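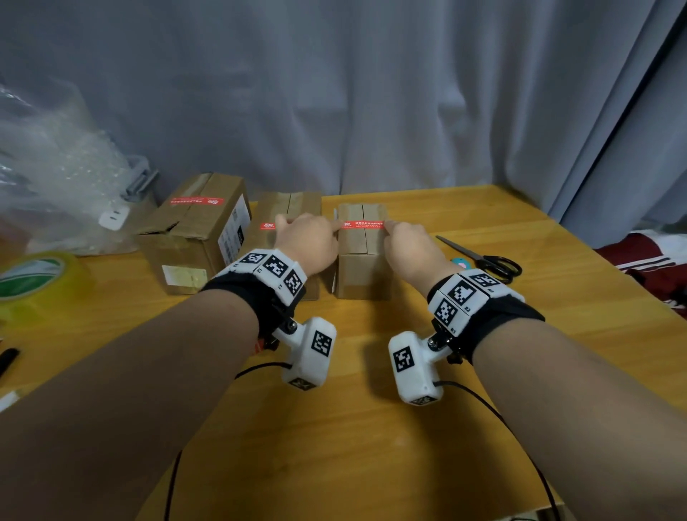
3.2 Wrist Units and Recording Setup

Figure 3. Work at the packing table with both wrist units on. The left and right bands carry separate sets of square markers, and each unit is wired by a thin black cable.

The wrist units were built in the shared workshop at Hellard over one winter, using the tools already there. Each unit has two parts. The first is a white band of three marker blocks, held on the wrist by a black fabric strap. The second is a white housing that hangs from the band on a black hinge bracket. The blocks on the right band are labeled R1, R2 and R3, so that a marker seen alone can still be assigned to the correct arm. The housing has one marker on its face and another on its bottom end.

We went through two earlier versions of the bracket. The first was rigid and pushed the housing into the forearm whenever the wrist bent back. The second used a ball joint that drifted during use and had to be reset between recordings. The hinge moves in one plane only, and its friction can be set with a single screw. Gilang Sinaga cut the first working pair in December, and all later pairs follow the same drawing.

Power and data share one cable per side. We considered a battery version but dropped it after bench tests, as the added weight changed how people held their hands. The cables are left long enough to reach past the table edge with some slack. Wearers reported that they noticed the cables for the first few minutes and then mostly stopped thinking about them. Two wearers asked for a softer strap.

The tasks were taken from the parcel work that the workshop does for its own members. Figure 3 comes from the sealing task, with both index fingers pressing on the red tape across the top of a small upright carton. This task was chosen for two reasons. It needs both hands at once, and the contact is light, so the wrists move very little while the fingers do most of the work. Small motions of this kind were the hardest for our earlier tracker, Kesetti, which lost the weaker arm signal in 51 of 300 recordings. With the present units, the same count fell to 34.

Most of the remaining losses fall into one group. When the forearms cross or one hand reaches far over the other, the upper blocks are covered and only the housing markers stay in view. The two sets then disagree slightly, and the filter takes several samples to settle – long enough to spoil a short press. We did not remove these recordings from the set.

We made no attempt to clear the table between tasks. Tape, scissors and other cartons were left where the wearer had put them, and the background was a plain curtain. Printed labels on parcels were a concern early on, but none was mistaken for a marker in the final set.

Calibration was done at the start of each recording block and took 40 seconds. The wearer held both forearms flat on the table and then turned the palms up once. Offsets were stored with the block and were not corrected afterward. Section 3.3 describes how the two marker sets on each arm are merged.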